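Small steps against the heat in Lornum

28 Jun 2023

Melaniia Levchenko has worked for the town of Lornum for six years, and since February she is responsible for its climate plan. We met in her office on the second floor of the town hall, where the windows look to the south.

"You feel now why I speak so much about shade," she said, and moved her chair from the sun.

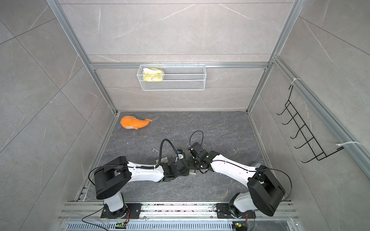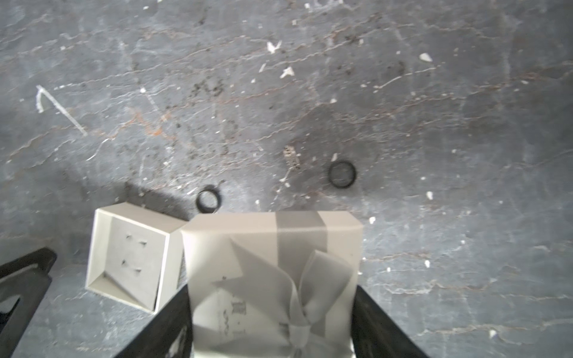

The plan has 18 measures. Most of them are not expensive, and Levchenko says that she chose this on purpose. The first one is the planting of 300 trees along the streets between the station and the Mornik estate, where many older people live.

"People ask me why we do not begin with solar panels," she told me. "I like solar panels. But in Mornik there are bus stops where you wait in full sun, and the residents told us this at every meeting."

Not everybody is pleased. The trees in Vakulenko Street will take away nine parking places, and the shop owners have written a letter to the council. Levchenko has answered it herself and invited them to walk the street with her.

"They have a right to be angry. Two of them came. We moved one tree, and I think it stands better now on the drawing."

More difficult is the question of heating. The old boilers in the town's schools need to be replaced, and the money from the region covers only a part. Lornum is speaking with the neighbouring town of Gronberg about buying heat pumps together, but the two councils have different budget years.

I asked her what she would change if she could begin again.

"I would go to Mornik earlier," she said. "We wrote the first draft here, at this table. It was a nice draft, but it had no bus stops in it."

The council votes on the tree planting after the summer break.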